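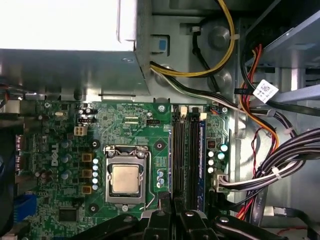 **Handout 4: When the gripper does not know it has stopped**
Course: Automated Disassembly, Claltcombe
Lecturer: Dorottya Szalai

Please read this before the lab on Sunday. It concerns a fault in the memory removal task, and we will return to it in the exam preparation.

## 1. The task

The robot must take one memory module out of an opened desktop computer. The cooler has been removed before the run, so the processor lies open in its socket, directly beside the memory slots. This matters a lot for the fault. A finger that misses the module to the left can come down on the lever of the socket or on the processor.

## 2. What happened

In run 51 the arm went down to the approach height and waited. The controller (Birkidix, old version) reported "grip closed" after 580 ms. The fingers had closed on nothing. The program accepted the message and started the pull.

During the pull the left finger caught a cable. The force limit did not react, as it was set for the vertical direction only. Waltraud Reuter was at the bench and pressed the emergency stop. The arm stopped with the cable under tension, and she had to free it by hand, after the power of the arm was locked out.

There was no injury. The cable was replaced.

## 3. Why it happened

We found two causes, and each of them alone would have been harmless.

- **The grip signal.** "Closed" was read from the motor position. It says that the fingers have moved, but it does not say that something is between them. The finger gap was never compared with the thickness of the module.
- **The side force.** The pull used the Gametti force block with its standard setting. The limit for side force was empty, and an empty field is read as "no limit".

Many students write in the report that the camera was the cause. The camera position was checked afterwards and it was correct.

## 4. The cable problem

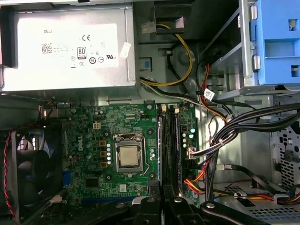 *Fig. 2. Working area from the gripper side. Note how near the cable bundle runs to the memory slots.*

Cables are difficult because they do not stay where the model has them. In the Srivastava method (see reading list) they are treated as a forbidden volume with a margin. We use a margin of 9 mm on the slot side. Near the power supply we plan no path at all.

## 5. Rules for the lab

1. Fill in the force limits for all three directions. Do not leave a field empty.
2. Check the finger gap after closing. If it is smaller than the module, go up and stop.
3. Never reach into the case while the arm has power, also when it stands still.
4. After an emergency stop, call the supervisor before you press reset.

## 6. Homework

Draw the state diagram for the grip step with the new gap check. Show what the robot does if the check fails two times. Bring it on paper to room 135.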